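Rodeck Reports New Training Method for Robots That Handle Fragile Goods

March 9, 2023
By Tia Haslam

PRUNDTHORPE — Rodeck, a robotics research company, today released the results of a study on teaching two-armed robots to handle objects that break easily. Using a training method the company calls Zato, its robots learned to move chicken eggs in and out of a plastic tray from 168 human demonstrations. An earlier method used by the same group needed 643 demonstrations to reach a similar level.

The work was done at the company's laboratory in Prundthorpe. A paper describing the method, the test procedure and the failures has been posted on the Rodeck website, along with the training code.

Eggs are a common test for robot hands, and a hard one. The shell holds up well under even pressure and badly under pressure at a single point. Eggs in one carton differ in length and width, they roll when they are set down on a flat surface, and they sit close together in a tray, so that fingers reaching for one egg can easily touch its neighbors. A robot that grips too softly drops the egg. A robot that grips too hard cracks it.

In the Zato tests the robot worked at a table with a pink tray and brown eggs bought from a local grocery store. One arm handled an egg at a time. The second arm was live during the whole run and was free to take part, and the system had to learn when it should stay out of the way.
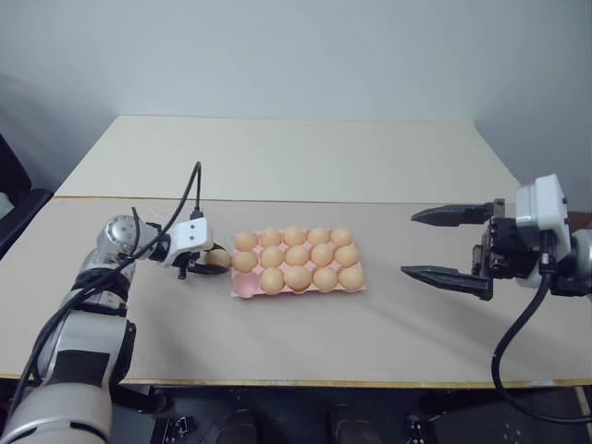

The left arm holds an egg beside a tray with one open cup, at the front left corner.

How the method works

Most robots of this type are trained by copying. A person guides the arms through a task many times, the cameras and joint sensors record each attempt, and a computer model learns to predict what the person would have done next. The weak point is contact. For most of a demonstration the arm is traveling through open air, and only a small part of the recording covers the moment when the fingers close on the egg or let it go. A model trained on the whole recording spends most of its effort on the easy part.

Zato splits each demonstration into segments according to how close the gripper is to an object. Segments near contact are given more weight in training and are replayed with small changes in finger position, so the model sees many versions of the same grasp. Segments in open air are thinned out. The model is then trained on the combined set in a single pass, with no separate stage for the grasp.

The second part of the method concerns where the model looks. Rodeck's robots use a camera with a wide view of the table and small cameras near the grippers. In earlier work all views counted equally at all times. Under Zato the close view gains influence as the gripper approaches an egg and gives it up again after the egg is released.

"We had been treating every second of a demonstration as worth the same, and it isn't," said Tia Haslam, who led the study and wrote this release. "The last bit before the fingers touch the shell matters more than the whole trip across the table. Once we trained that way we could get by with far fewer demonstrations."

The grippers used in the study are rigid, two-fingered, and carry no touch sensors. The group chose them on purpose. Soft fingers would have made the task easier, but rigid ones are already in wide use, and the group wanted a result that would carry over to existing machines.
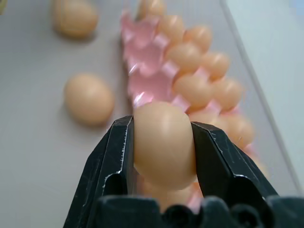
Results

The trained system was tested in 80 trials. A trial counted as a success when the egg ended upright in an open cup with no visible crack under a bright lamp. Trials in which the egg had to be picked up a second time were counted as failures, even when the egg survived.

Two eggs were cracked over the full set of trials. Both cracked during placement, when the egg touched a divider of the tray on its way down. No eggs were cracked by the grip itself.

The most frequent failure was a miss on eggs lying on their sides on the table. An egg that is nudged by a finger rolls away, and the system was slow to correct for the movement. Eggs that started in a tray cup gave it much less trouble. The paper reports the two groups separately, with the full list of failed trials in an appendix.

The group also ran the same trials with each half of the method switched off. Removing the extra weight on contact segments did the most damage. Removing the change in camera influence had a smaller effect — mostly on placement, where the wide view is often blocked by the arm.

Limits of the study

The tests used one type of gripper, one table and one color of egg. Lighting was kept steady. The robot moved slowly, with some 2 seconds allowed for each approach, and the group makes no claim that the current system is fast enough for a packing line.

Rodeck has not tested the method on cracked, wet or very small eggs. It has also not tested cardboard trays, which bend under load and hide more of the egg from view.

Next steps

A second study is planned with Rudd, a food equipment maker that will supply several tray designs and a short section of conveyor. Testing is due to begin in July. The companies will look first at trays that differ in depth and spacing, then at eggs arriving on the moving belt. Results will be published whether or not the method holds up.

Recordings of the demonstrations will be released to other research groups on request. Requests should state the intended use and can be sent through the contact form on the Rodeck website. Press questions may be addressed to Tia Haslam at the Prundthorpe office.

Comments

eggfarmer_dale
We pack by machine already and it's a lot quicker than this. But the machine can't do odd trays or put back the one that rolled off, and we still pay a person for that. I'd want to see it with cardboard.

mkl
Does the thinning of the open-air segments hurt when there is clutter on the table? Seems like that's where you'd need them. I looked in the paper and didn't find a test for it.

Tia Haslam
mkl — it does get worse when we thin too much. We only tried it with loose eggs on the table, no other clutter. The thinning rates we tried are in the code settings.

Pruned
Counting a second pickup as a failure seems harsh. I do that at home all the time.

r_okafor_92
Good to see the failed trials listed. Will the release include the wrist camera footage or only the wide view?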